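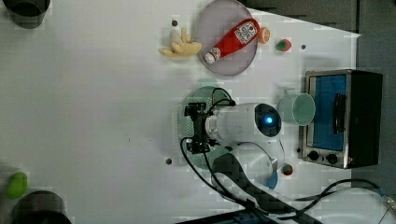
How to Set Up a Tabletop Play Kitchen

By Morfudd Hughes
Updated 15/08/2026

I love a pretend kitchen that fits on a table. You don't need the big unit with the fake stove and the faucet that goes nowhere (though if you have one, lucky you!). A flat surface, a few real dishes and a handful of play food will keep kids cooking for a whole rainy afternoon, and once you've done it a couple of times you can have it ready in 25 minutes.

What you'll need

A plain table, white or some other light color if you have the choice
One plate
A colander
One or two bowls
A mug or a cup
A squeeze bottle, like ketchup
Five or six pieces of play food, fruit is great
Something for the "oven" - a small toaster oven that's unplugged, with the cord taped up out of reach, or just a cardboard box with a flap

My dishes are a mix. The bowls came from the Gilani thrift shop, and most of the fruit came out of a Futance play food tub I bought one December and have been finding under the couch ever since.

Step 1: Clear and wipe the table

Take everything off that could roll, tip or get eaten, then wipe the surface down with a damp cloth and dry it. If your table has little holes or dark spots in it, leave them alone. My niece decided one of ours was a drain, and we've been pouring imaginary pasta water down it for months.

I like a light tabletop for this because the colors jump right out. Red fruit on white looks so good! On dark wood you may want to put down a plain sheet first.

Step 2: Put the plate down first

The plate is where dinner ends up, so I give it the best spot, up toward the far side of the table and a little off center. Leave room on both sides for small things. If you set it too close to the front, elbows get it. 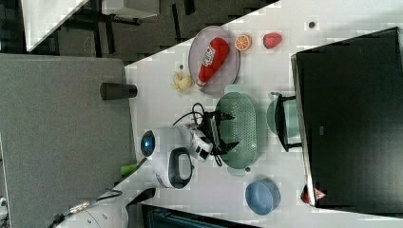
Lay the ketchup bottle right across the plate to begin with. Standing up, it gets knocked over in the first minute, and lying down it looks like someone was halfway through making lunch, and kids pick up on that right away. They want to know who the lunch is for. Rinse out an old bottle very well if you're using a real one, let it dry with the cap off, and then close it tight.

Fruit goes next to the plate. Half an orange and a strawberry are my favorites to start with since everybody knows what they are. Check the size of each piece before it goes out. Anything small enough to fit in a toddler's mouth stays in the cupboard until the toddler is napping.

Step 3: Add the colander and the bowls

Give the colander the middle of the table. It gets used more than anything else I put out, and it's a washing station, a strainer, a hat and (very briefly) a boat. Put a bowl close to it so there's somewhere for the clean fruit to go. 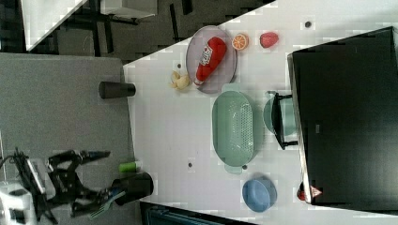 Any colander will do as long as it's light and has no sharp rim. Plastic is easier on the ears than metal, believe me. I'm very fond of the oval kind, and I'd pick one like the mint-green one on the table, with a little tab at each end, so two kids can carry it together with one holding each side. That blue bowl is a nice partner for it too. Different colors help when you're giving directions, because "put the strawberry in the blue bowl" is a lot clearer to a four-year-old than "put it in the small one."

If you want sauce or soup, cut up yarn or felt scraps. I gave up on dry rice after sweeping it out of the heating vent. One 200 g bag goes a very long way across a floor!

Step 4: Place the oven

Set your oven or box at one end of the table, with the door facing in toward the dishes. Open it all the way once to make sure it doesn't hit anything. For a real toaster oven, a grown-up should stay at the table the whole time, and the door should open easily without pinching. I went back to a Plesorik shipping box for the youngest ones. We drew the knobs on with a marker and they argued about who got to turn them.

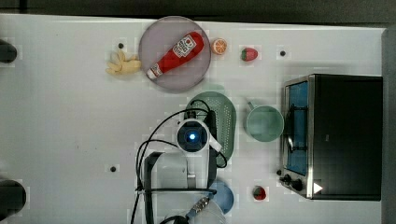 Step 5: Start the game with one order

Don't explain the whole thing. Sit down at the end of the table and order something - "One orange, please, and could you wash it first?" Then wait. They'll wash it in the colander, move it to the plate and very likely cover it in ketchup.

After that, make the orders a bit harder:

Two strawberries, one on the plate and one in a bowl
A hot orange from the oven
Something red
Whatever the cook likes best

Older kids like writing the orders down, so leave a pad and a pencil nearby. Mine charge 395 dollars for a banana.

Step 6: Pack it away

Nest the bowls, put them inside the colander and drop the fruit on top. The plate slides in down the side of the bin. I keep ours in a Komwood crate on the bottom shelf where the kids can reach it, and the ketchup bottle lives in there too, lying down.

Wash the plastic pieces in warm soapy water and let them air-dry on a towel overnight before they go back in the crate.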